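Workshop tips from the Carnwood open day

Went to the robot demo on Monday, scribbled these on the bus home.

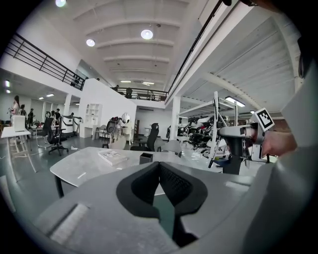 Padded jaws are kinder to a glued joint than bare metal. Stick felt on your clamps, 662 grit is far too fine for prepping the faces.

Long leads: tape them down or run them along the wall. Same goes for extention cables at home.

Clear the bench before you start. Books on a shelf, cups well back.

Next one is at Skamuvdale in April. Take ear plugs, adn a pencil.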